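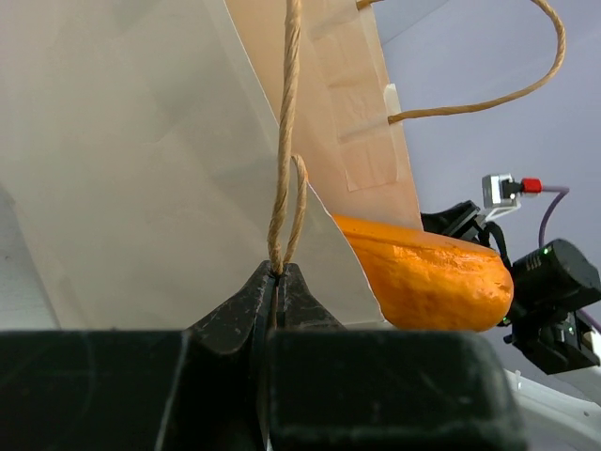 Declan Lynch thinks I should just pay the 10p and stop going on about it. He wrote as much under my last column, adding that a man who can afford two coffees before noon has no business weeping over a carrier bag. Fair enough. I've had both coffees and I'm still going on about it.

My quarrel isn't with the money. I was brought up in Clestden, where you took a bag to the shops because the shops didn't have any, and my mother would have sooner gone out without her teeth than without her string one. What bothers me is the small trial that now takes place at every till. "Do you need a bag today?" That "today" does a lot of work. It suggests there have been other days, and that somebody has been keeping a note of them.

Last August, in Trollow, I bought a shirt, a lampshade and a jar of pickled walnuts in three different shops and was asked the question in all of them. In the first I said no and carried the shirt under my arm like a man leaving a burglary. By the third I had given in and come away with a stiff paper thing with rope handles, so handsome that it has since joined the others in the cupboard under the stairs. We all have that cupboard. Paper bags are supposed to have solved the problem, and what they've done in our house is move in.

You can't throw them out, you see. A plastic bag had no self-respect and knew it would end up lining a bin. A good paper one expects to be kept for something, and so we keep it, for a present we might give to someone we might like. Bethel Mamo wrote to tell me she has passed the same gift bag back and forth with her sister for so long that neither remembers who paid for it. I call that a happy ending, though I doubt it was what the shop had in mind.

Then there is rain. I don't know who decided that the British should carry their shopping home in paper, but I'd guess they drove. Natsumi Tamura tells me that in Miyazaki a shop assistant once slipped a clear cover over her paper bag because it was wet out, and did it without a word. I was moved by this for nearly a minute, until I saw that it was a plastic bag with extra steps.

So no, Declan, I won't just pay up. I shall go on forgetting my own bag, which is hanging on the back of the kitchen door, and I shall go on buying another and resenting it all the way to the bus stop. If the council wants to do something useful it could put a hook on the outside of the front door.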